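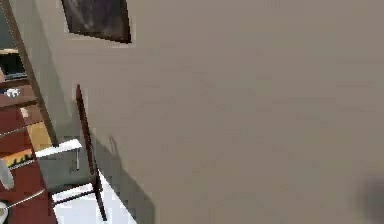 *A wrist view in one of the household rooms in Cetadel, the simulation package from Berden. The back of a dark wooden chair stands against the wall.*

Berden has put its home-robot simulation package, Cetadel, on general sale after a trial period that began in February. The package gives robotics teams a set of furnished virtual rooms, a choice of arm and gripper models, and a recorder that saves what the robot's cameras would see while a task is being run.

The release is aimed at small teams that want to practice household tasks in software before they book time on a real arm. Until now the package was open only to trial users, who got it free in return for bug reports. Those users can keep their saved rooms and recordings, but they will need a paid seat to make new ones once their trial keys run out.

Cetadel ships with 60 rooms. Most are kitchens, dining areas and living rooms, with a smaller number of laundry rooms and hallways. Each room can be loaded as it is or shuffled, which moves the loose objects and changes the lighting while leaving the walls and large furniture where they are. The object library has 111 items at launch. Users can bring in their own models, though they have to set the weight and surface grip of each one by hand.

"People kept asking us for clutter," said Graham Bunting, who runs the product at Berden. "The first build had very tidy counters. You'd train on those and then the arm would meet a real counter and not know where to look. So there is a lot more stuff out now, and you can turn it up or down."

A seat costs $1000 a year. Each seat covers one named user and any number of machines, and the recordings belong to the customer. There is a school rate, which Berden quotes on request. The company does not sell a monthly plan and said it has no plans to offer one this year.

One of the trial users was Fallelside, a contract engineering shop that builds handling systems for care homes and small hotels. Khang Diệp, a controls engineer there, used the package through the whole trial, mostly for work on reaching beside and behind furniture.

Diệp said the wrist camera was the main draw for his team. It moves with the arm, so the picture tilts and swings as the arm turns, and the gripper can end up close to the lens and badly out of focus. Other packages he has tried keep the view level or leave the gripper out of it. "On our real arm half the picture is sometimes wall," he said. "I want the practice footage to have that problem too."

He was less happy with the picture quality. Recordings are compressed by default, and blocky edges show up along chair rails, shelf edges and the line where a wall meets the floor. The setting can be changed, but the files get large quickly, and the option sits three menus down. Bunting said the default will stay for now and that the menu is being moved.

Lighting drew complaints as well. In some rooms the floor comes out close to pure white, and detail in it is lost. Diệp said he works around this by lowering the main light before each run, a step he has to repeat every time a room is reloaded. Berden lists this as a known fault and expects to fix it in the first update.

Close work next to large, plain surfaces is one of the harder things to get right, both for people driving the arm and for software trained on their recordings. There is little on a blank face to judge distance by, and the fingers can be nearly touching it before the operator is sure. 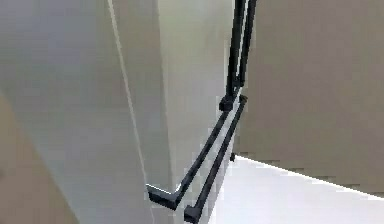
Jayson Manalo, who drives the simulated arm for Fallelside, said he spent most of his first week learning to go slower in those spots. He uses the edge where two faces meet as his guide and keeps the fingers lined up with it on the way down. The package can also show a distance readout for each fingertip. Manalo keeps it turned off when recording, as the real arm his team uses has nothing like it.

The two-finger gripper is the standard choice and the only one Berden has tested in all the rooms. A three-finger hand and a suction cup are included but marked as early versions. In the trial build the suction cup would let go of flat items when the arm turned quickly, and the release notes say the problem is reduced — they do not say it is gone.

Mercado, which resells lab equipment and software to technical colleges, will handle school orders. Reynaldo Umali, who looks after the robotics line at Mercado, said 17 colleges had asked for a quote before the release. He expects most of them to start with one or two seats and share the recordings among classes.

Umali said the computer requirements may be the sticking point. Cetadel will run on an ordinary office machine with the picture size turned down, but saving two camera views at once needs a fairly recent graphics card. Colleges that bought their lab computers several years ago may have to upgrade a few of them or record one view at a time. Mercado is putting together a checklist that staff can go through before ordering.

Berden's own guide suggests starting in a single room with shuffling turned off, and adding shuffled rooms once the task works there. It also tells users to keep failed runs. The recorder marks a run as failed when the operator presses a key, and failed runs are stored in the same folder as the rest with a tag in the file name. Several trial users asked for a separate folder. That option is in the release version.

How well practice in Cetadel carries over to a real arm is still an open question. Berden has not published any results, and Bunting said he would sooner see them come from customers. Fallelside plans to compare arms trained with and without the package on a reaching task in its own workshop. Diệp would not say when that work will be finished.

Dexter Villanueva, who handles support at Berden, said the help desk will answer by email for all seats and by phone for customers with five or more. Manuals are in English only at present. He asked trial users to export any custom objects before they install the release version, as the old object folder is replaced during setup and the installer does not make a copy.

The package can be ordered from Berden directly, with schools going through Mercado. A free viewer, which opens saved recordings but cannot load rooms or drive an arm, can be downloaded without a seat. The first update is due in the summer and will cover the floor lighting, the compression menu and a fix for the chair models, which can currently be pushed a short way through a wall if the arm leans on them long enough.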